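29.05.2021 - Werkstatt, Tischplatte

So, heute endlich wieder an den Tisch gekommen, der lag ja seit Februar mehr oder weniger unangetastet unter der Decke. Erst mal alles runtergeräumt, die Zwingen zurück ins Regal, die Kiste mit den Plutholm-Beschlägen rüber zu Pongsak. Dann mit 180er vorgeschliffen und mit 240er hinterher, immer schön mit der Maserung. Hat länger gedauert als gedacht, ich war bestimmt zwei Stunden dran (und hab danach noch mal genauso lang gehustet, Absaugung war wieder halb zu!).

Danach mit dem Staubbindetuch drüber und das Öl von Zolance aufgetragen, ganz dünn, 20 Minuten stehen lassen, Überschuss abgenommen. Der Ton gefällt mir richtig gut, hell und cremig, fast ein bisschen rosa, je nachdem, wie man davorsteht. Ich hatte Angst, dass es gelb wird wie bei der Siriwan-Bank.
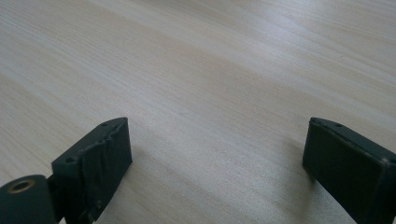

Pongsak Kamolrat meint, man könnte noch eine zweite Schicht drauf, ich bin mir nicht sicher. Mir glänzt das im Gegenlicht eigentlich schon genug, und bei einem Arbeitstisch muss man ja drauf schreiben und messen können, ohne dass es blendet. Probestück liegt auf der Fensterbank, eine Hälfte zweimal geölt, die andere einmal - bitte liegen lassen!

Noch offen: Kanten brechen, Unterseite ölen, Löcher für das Gestell anzeichnen. Der 8er-Bohrer von Drileck ist stumpf, neuen bestellen. Und wer die Platte umdreht, bitte die Filzdecke drunter.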